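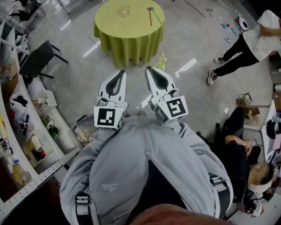
Winter Film Nights Return to the Old Depot

If you have been stopping us at the bakery to ask when the film nights are coming back, and a good many of you have, we are very glad to say that they start again in December. The Sodwood Railway Museum will open its depot hall for another season of free movies, and the projector has been serviced and the popcorn machine has been scrubbed within an inch of its life.

For those who are new to town, the film nights began as a way of getting people through the museum doors in the cold months, when the outdoor cars are under tarps and hardly a soul comes down Plasden Road. We thought we might get a few train fans and their patient spouses. Instead we got families in pajamas, a knitting circle, and on one snowy evening a whole bus of high school swimmers who had just lost a meet and wanted cheering up. It has been our favorite part of the year ever since.

There will be 8 films this season, one a week, and every one of them has a train in it somewhere. Sometimes the train is the whole story and sometimes you have to wait a good hour to catch it going by behind a love scene, but we promise it is there. We open with a silent comedy, accompanied live on the depot's upright piano (tuned at last, thank you to everyone who put a dollar in the jar). After that come two westerns, a mystery set in a sleeping car, a cartoon feature for the little ones, a wartime romance, and a documentary on the old Karagiannis logging line that ran up the valley until the mill closed. We saved the last slot for a film you will choose yourselves. Ballots are on the ticket counter, next to the postcards, and you can vote as often as you visit.

A word more on the documentary, as we think it is going to be special. A good part of it was put together from home movies found in attics and garages right here in the county, and some of you may spot a grandparent waving from a flatcar. It runs 56 minutes, so there will be plenty of time afterward to stay and talk. If you have photographs, lanterns, timetables or anything else from the logging line, please bring them along that evening and we will set out a long table for sharing. We would dearly love to scan any pictures you are willing to lend, and you can take them home with you the same night.

Doors open at 6 p.m. and the films begin at 7. We know that an hour is a long time to wait with small children, so the model layout upstairs will be running until the lights go down, and the gift shop will stay open too. The stairs are steep and a bit narrow, so please leave strollers by the coat rack. Anyone who can't manage the steps is welcome to enjoy the smaller layout on the ground floor, where the tunnel has been rebuilt and the night express no longer falls off at the bend. (It still slows down there. We think it remembers.)

Admission is free, and no reservations are needed for most evenings. The cartoon feature is the exception. We had to turn people away last year and felt terrible about it, so for that night only we are asking you to pick up a ticket at the counter ahead of time. The tickets are free as well, with up to 40 held back for families who come by on the evening itself.

The hall is heated, but it was built for freight and it holds on to the cold, especially near the big sliding doors. Please dress warmly and bring a blanket or a cushion if you have one to spare. We put out folding chairs, and there is room at the front for children to stretch out on the rug. If you have a camp chair you are fond of, bring that and set it up along the back wall, where it won't block anyone's view.

Jaketti Coffee will have its cart by the ticket window again, with cocoa, cider and those cardamom buns that are always gone before the opening credits. Popcorn is on us. You are welcome to carry in your own supper, though we do ask that you keep anything with red sauce away from the benches from the old parlor car, which were reupholstered over the summer and look beautiful.

Parking is in the gravel lot behind the depot and along Plasden Road on the museum side. Please don't park by the loading dock, even if it looks free. On film nights the 706 bus stops right at the museum gate, and the last one back toward downtown Sodwood leaves at 9:45 p.m. Two of this season's films run long, and we have marked those with a little clock on the printed schedule so that bus riders can plan ahead.

If heavy snow is in the forecast, we will decide by 3 p.m. and put a message on the museum phone line and a sign on the gate. Any film that gets snowed out will be shown at the end of the season.

Printed schedules are at the ticket counter, the library and the Jaketti shop on the square. We can't wait to have you all back in the hall, and if you are able to come a few minutes early and help us unfold chairs, we will see to it that you get the first of the popcorn.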